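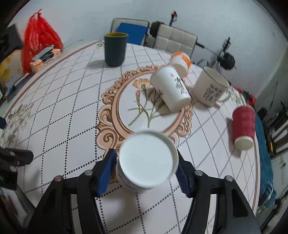

Round cloths are the way to go for the spring tea, and I'm so glad Musyoka brought it up, I've been wanting to talk tablecloths on this list for ages! I went through everything in my hall closet after reading the message and got some of the cups out too, because I can't judge a cloth bare. A cloth always looks one way by itself and another way once people's cups are on it. My favorite is the white one with the diamond lattice in black dots and the big oval in the middle with the carnation in it, peach-orange with a little pink bud under it. I love that the border follows the curve, so it really does look made for a round table. And it gets along with everything! The tall grey-green cup with the mustard yellow inside looks wonderful on it, and so do the white paper ones, even the one with the black calligraphy, which I thought would be too much next to all those curls.

On Musyoka's questions, taken in order:

> Hi everybody, Musyoka Kariuki here. I have said I'll do
> the tables for the April tea and I would like some advice
> from people who have done it before. The hall in Imesville
> has round tables now, the old long ones are gone, and all
> of my cloths are rectangles.
>
> 1. Can you put a rectangle on a round table without it
> looking silly? The corners hang almost to the floor.

You can, and I did it for years. Turn the cloth so the corners fall between the chairs, and pin each one up a bit underneath with a safety pin. My aunt in Toledo used to tie hers in a loose knot and it looked great, kind of like a party dress. But if you're going to have kids at the table I'd go with a round one. A corner hanging down by a four-year-old is asking for it. I lost a sugar bowl that way.

> 2. Plain or printed? My wife says plain white because the
> cakes should be the main thing. I am not so sure.

Printed, printed, printed. Sorry to your wife! Plain white shows the first drip of tea and then you're looking at that drip for two hours. With a print you hardly notice. Also people talk about a print. At the last tea I sat next to a woman I had never met and we spent a good while on whether the flowers on our cloth were carnations or some kind of pinks (same family, I looked it up when I got home, so we were both right).

The one thing I'd watch with a big center design is where you put the teapot. If the pot sits right on top of it you may as well have a plain cloth. I keep the pot and the milk off to the side and let the cups wander wherever they want. They end up all over it anyway, but you still get a flower peeking out between them.

> 3. Do we use real cups or paper? There are 12 mugs in the
> kitchen cabinet and I think we will be 15 at least, more
> if the choir comes over.

Both! I know some folks on here feel strongly about this and I remember the thread from last year, so I'll only say that I like a mixed table. Put the mugs out, put a stack of paper cups next to them, and let people pick. Some people want a big handle and some want to walk around with their tea and toss the cup after. I have a sleeve of nice white paper ones left from my sister's open house and you're welcome to them. I can bring a few of my own mugs too - just put a strip of masking tape with my initials on the bottom so they come home again.

> 4. Where do you buy round cloths? The ones I found were
> either very small or cost more than my shoes.

The thrift store in Merkden, back wall, under the curtains. They fold them in with the sheets so you have to dig. Take a tape measure and measure straight across the widest part, the tags are wrong half the time. For your tables add up the width of the top plus twice the drop you want. I like an 8 inch drop, it stays out of people's laps. If you strike out there, Titetti has been getting table linens in along with the kitchen stuff, mostly solids the last time I went, but pretty colors.

You can borrow mine in the meantime, carnations and all. It needs to hang over a shower rod overnight if it's been folded, or the creases make the cups wobble. I don't iron it on the front, I flip it over and go easy.

Has anyone else got a round one they'd lend? Three more would cover us. They don't have to match, I'd much rather they didn't. And if somebody has cloth weights or clips, we may want them by the side door, it blows in there something awful when the choir props it open.

Musyoka, call me any evening after 7 and we'll figure out pickup.

Fadi Awad

Prev by date | Next by date | Prev in thread | Next in thread | Index | Search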